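The desk in the small room

In February I decided to put my desk in order. I have lived in this apartment for eight months, and in all this time the desk was a place where I put things down and did not pick them up again. When my friend Capucine came to drink tea, she had to hold her cup on her knees the whole visit. She said nothing, but she is a polite person.

So I started in the morning, at nine o'clock, with the radio on.

First everything off

My mother's method is to take everything off the surface, also the things that are going to stay. I used to think it was a waste of time. Now I do it the same way. I put it all on the bed, and then I could not go to sleep until it was finished, so it is a method with some pressure inside.

On the bed there were letters, two calculators, a bag of screws from the Grekedell shelf, a tape measure, many pens, and a folder from my old job in Furnival that I did not open since I moved. I also found the good scissors. I had bought new scissors in the autumn and now I have two.

The pens I tested one by one on the back of an envelope. There were 103 pens and pencils and I kept 41 of them, which I know is still too many. The dry ones went into the trash. The pencils that were too short to hold I kept anyway, please do not write to me about this.

The white cover

Under everything the wood of the desk is light and quite nice, but it has a ring from a hot pot and some scratches from the former owner, Wendy Haworth, who sold it to me together with the chair. She told me about the ring before I paid, so I have no complaint. I decided to cover most of the desk in white and to leave a strip of the wood to see at the edge. White makes the small room lighter, especially in the afternoon when the sun is already behind the opposite building.

It does not lie completely flat. I tried to smooth it with my hands from the middle to the outside, as you do with wallpaper, and the soft folds came back. I have decided that I can live with them. Ilari Kemppainen, my neighbor, says I should put heavy books on it overnight. Maybe I will try it when the books have found their own place.

What is allowed to come back

This was the difficult part. I made a rule that a thing may return only if I use it every week or if I am happy when I look at it. The lamp returned, and one notebook. The yellow pot returned before both of them. It is ceramic, made like a paper bag with the top folded out, and a small white bear is looking over the edge. I had it from Amber Whitlock when I moved here. She found it at the market in Uston and carried it home inside a wool hat so that it would not break.

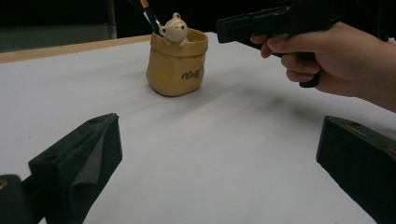 Where the other things went

The black gun-shaped thing did not pass my rule, so it has to live somewhere else than on the desk. I gave it a place on the upper shelf in the hall closet, behind the box with the winter gloves.

The letters I divided into a pile to answer and a pile to keep. The second pile went into a Cilach box, the kind with a lid and a small metal frame for a label. I wrote "Papers" on the label, and afterwards I thought that this word does not help anybody very much. When I have a better one I will change it.

The screws are in a jam jar. The folder from Furnival is still closed, and it stands now next to the dictionaries.

Some days later

I finished at half past six in the evening, with a pause for soup. Since then I try to clear the desk each night before I brush my teeth, and mostly I manage. The white shows every crumb and every pencil line, so I eat my bread in the kitchen again, at the table, like a grown person.

Lacey Cheetham asked me in a comment to my last post if I would write also about the kitchen drawers. Yes, but I need a little time. There is one drawer that I cannot open fully, and I believe it is the potato masher.

Print this post | E-mail this post

Last updated: February

Contact | Copyright by the author of this blog, all rights reserved | Back to top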